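Waiting for the second Calik record

My favorite band, Calik, is silent since September, and I check their page every morning at 10 like it is my job.
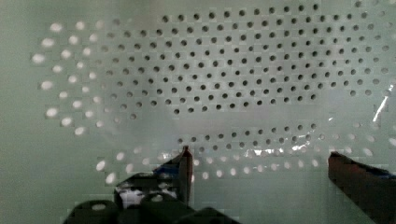
What we know so far

The label, Brosley, confirmed only that the songs were recorded in Purnmont. Fans say there will be 2 vinyl versions, and one of them is limited to 2,000 copies. I hope very much to get it. The first single, "Tetteh", is slow and has almost no drums. My sister finds it boring, but I play it two times in a row on the bus.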